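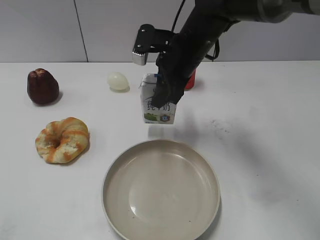 凤头䴙䷉这个名字很多人会念错,我自己头一年也念错,所以这个条目我干脆用它的老称呼“凤头䴙”之外更省事的叫法:水老鸹的远房邻居,小䴙鹈。算了,还是换一种好写的鸟来讲吧,讲白骨顶,学名 Fulica atra,也叫骨顶鸡。

白骨顶属于鹤形目秧鸡科,跟鸭子没什么亲戚关系,虽然它整天和鸭子混在一起。全身灰黑,嘴是白的,额头上还有一块白色的额甲,隔着半个湖也认得出来。体长一般接近40厘米,雌雄长得几乎一样,我看了这么多年还是分不清,只能听声音猜(猜错的时候也不少)。

分布与栖息地

这种鸟在欧洲、亚洲、北非和澳大利亚都有,喜欢水面开阔、岸边又长着芦苇或香蒲的淡水湖、水库和池塘。北方的种群冬天会往南迁,水不结冰的地方就留下来过冬。我常去的是米德斯卡湖(Midska),湖不大,七月里苇子长得密,只听得见叫声,鸟影都难找。

食性

主要吃水草,也吃藻类、种子、螺和水生昆虫,偶尔还会捡别的鸟的蛋。它潜水的样子很好玩,先往上一蹦,再一头扎下去,没多久就像软木塞一样弹回水面!叼上来的水草常被旁边的赤膀鸭抢走,它好像也不太计较。对同类可就没这么客气了,抢起地盘来两只鸟往后一仰,用脚互相蹬,水花溅得老高。
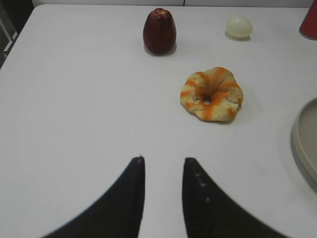
图片来源:Povilas Kalniņš

脚

我最喜欢的就是它的脚。趾间没有鸭子那样的整片蹼,每根脚趾两侧长着一瓣一瓣的肉质瓣膜,这叫瓣蹼。往后划水时瓣膜张开,往前收脚时合拢,走在泥滩上也不容易陷下去。起飞就费劲了,得在水面上噼里啪啦跑上一长段才离得开水。

繁殖

巢搭在挺水植物中间,用枯苇秆和草叶堆成,底下常常连着水里的茎秆。一窝多半是六到十枚蛋,浅黄褐色,布满黑色小斑点,双亲轮流孵,三周多出壳。雏鸟头上红红的,脖子一圈橙黄色的绒毛,跟爸妈完全不像,我头一回见还以为是别的种类。食物不够时亲鸟会啄讨食的雏鸟,看着挺心疼的,一窝里能长大的往往只有几只。

与黑水鸡的区别

问这个的人特别多。黑水鸡的嘴是红的,嘴尖黄色,身体两侧有一道白纹,尾下也有白斑,游泳时尾巴一翘一翘的。白骨顶圆滚滚的,尾巴短,更爱待在开阔水面上。冬天它们会聚成大群,我在塞特布里奇水库(Setbridge)数过一次,395只,数到后面眼睛都花了。

保护状况

全球数量还很多,国际上列为无危。影响它的主要是湿地填埋和岸边植被被清掉,繁殖季里水位忽高忽低也会淹巢。春天去看鸟的话,离苇丛远一点,望远镜里看得够清楚了。

相关条目:黑水鸡、紫水鸡、瓣蹼、秧鸡科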